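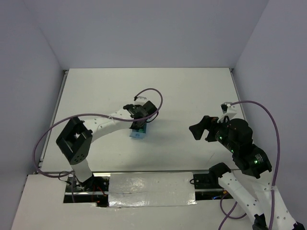 Floditz twin-arm bench. Left gripper over the blue sorting box, right arm folded.

Home | Products | School and club | Spares | Support | Contact

Equipment > Education > Twin-arm benches

Floditz Twin-Arm Bench

Supplied by Vemov to schools, colleges and robotics clubs. Approved for the Fülöp Student Handling Challenge, Open and Junior divisions.

Overview

The Floditz is a tabletop handling bench with two robot arms mounted at the front corners. The arms share one white work surface, enclosed on three sides by plain walls. It is intended for teams of three to five students working on picking, sorting and two-handed transfer tasks.

Both arms carry the same gripper and the same wrist module. Programs written for the left arm will run on the right arm after the side setting is changed in the setup file. Mirrored poses are worked out from that setting and should not be edited by hand.

The current version was developed with the Jastgate student robotics club, which runs two benches in its senior class. Changes made after the first season were the wall colour, the cable path at the elbow and the position of the base recesses.

Work surface and enclosure

The work surface is 80 cm deep from the front rail to the back wall. Overall width, measured across the outside of the side walls, is 163 cm. Allow a further 60 cm of clear floor in front of the ledge for students and for access to the base wiring.

Metal rails follow the left and right edges of the surface, with a thin rail along the front. The side rails end at small dark fittings in the far corners. These fittings are the reference points for calibration and must not be painted or covered with tape.

The walls are a smooth grey-lavender. White walls gave poor contrast against white parts in the wrist images, and the earlier dark blue made the enclosure too dim under classroom lighting. Posters, team names and scoring sheets should be fixed to the outside.

The surface marks with use. Light scratches do not affect scoring and do not need repair. Deep scratches that catch a sliding part can be filled using the surface kit (see Spares). Do not sand the surface. Sanding changes the finish and the part detection has to be set up again.

Arms

Each arm is built from white links and black joints. The links have open rows of screw holes, so teams can attach light brackets, markers or cable ties without drilling. Screws must not project past the inner face of a link. A projecting screw will touch the joint housing when the arm is folded.

The elbow bracket is an open frame. Keep it clear. Students often use the hollow as a cable route during early builds, and the cable is pinched when the arm lifts.

Status lights are fitted at the wrist and along the arm. Green indicates that the joint has power and is answering the controller. If a joint light is out, stop the program, switch off at the wall and check the cable on the base side of that joint first.

Grippers

The grippers are two-jaw, motor driven, with the motor housing beside the wrist. Jaw force is set in software. The Junior division limit is preset at delivery and is locked with a teacher password. The Open division allows teams to set their own value up to the limit in the rule book.

Jaw pads wear faster on the lower jaw. Replace both pads together. A new pad against a worn one will turn small parts as the jaws close.

Teams may make their own jaws. The mounting pattern is given in the drawing pack. Printed jaws are accepted if they can be removed with the hex key supplied and do not cover the wrist module's view of the part.

Cables

The purple cable runs from the wrist module back along the arm to the base. It is tied to the white link and left in a wide loop past the elbow. The loop is needed. It should be large enough that the wrist can turn through its full travel without pulling on the connector, and loose enough to clear the rail.

Most service calls for this bench concern cables. Before each session:

- Fold and extend each arm slowly by hand with the power off.
- Watch the loop at the wrist for the whole movement.
- Confirm that the tie on the link has not slid toward the elbow.
- Push the connector at the wrist module home.
- Tuck thin wires back beside the base, clear of the shoulder joint.

Do not shorten the purple cable. Do not bundle it with the thin wires. A second tie close to the wrist is a common student addition and should be removed.

Bases

The arms stand at two dark base recesses in the front ledge. Power and control wiring ends there. The recesses are open at the top so that a teacher can inspect the connections during class. Drinks, loose screws and metal rulers are to be kept off the ledge.

Wiring work inside a recess is for the teacher or the club mentor. Students in the Open division may do it under direct supervision once they have completed unit four of the class notes.

Class use

Class notes are supplied as a printed binder and as editable files. There are 10 units. Units one to three use one arm only, and the second arm stays folded at its own side. Unit four covers wiring, safety and fault finding. Units five to seven cover picking from an open box, which is the first task most groups find difficult. The gripper hides part of the box from above as it descends, and students need to plan the approach from the wrist view before the jaws reach the rim. The last units cover transfer between arms.

Jastgate reports that groups do better in unit five when they begin with the box left of centre and one part inside. The unit was rewritten on that basis. The translucent blue box is the standard container for this work. Other boxes can be used if the rim is no higher.

A single session of 60 minutes is enough for one group to run a prepared program, change it and run it again. It is too short for a first calibration, which should be done by the teacher beforehand.

Competition use

The Fülöp challenge accepts the Floditz without changes. Benches older than the current version need the revised wall panels and a new calibration sheet. Scrutineers will check:

- rails straight and corner fittings visible
- cable loops as shown in the setup guide
- jaw force setting for the division entered
- stop button reachable by the operator and by one other team member

Entries for the December round use the two-box task. Teams may practise with the standard box on either side of the surface. The part set for the round is sold separately and is not included with the bench.

Supplied with each bench

Enclosure and work surface, flat packed
Two arms with grippers and wrist modules, assembled and tested
Controller and stop button
Two purple wrist cables, fitted
Standard blue box
Hex keys, cable ties and spare jaw pads
Class binder and drawing pack

A computer is not supplied. Requirements are listed on the Support page.

Spares

Jaw pads, pair
Wrist cable, left or right
Wrist module mount, white
Corner fitting, pair
Surface kit
Elbow bracket, black
Link, white, long or short

Left and right wrist cables differ in length and are labelled at the base end. State the side when ordering. Links are the same for both sides.

Assembly and delivery

Two adults are needed to lift the work surface onto its frame. The walls are fitted after the surface and before the arms. Fitting the arms first leaves no room to reach the fixings at the back corners. Floor must be level. Adjustable feet are provided, and the surface should be checked with a spirit level in both directions after the arms are mounted.

Delivery to regional schools is by pallet. A loading dock is not required, but someone must be present to sign. Check the arm cartons for damage before signing.

Questions on class use and the drawing pack: Wai-kit Tseng, Education Equipment, Vemov. Please give the serial number, found on the underside of the front ledge.

Page revised 14/09/2021

This site uses cookies to remember your quote list. Accept | Manage settings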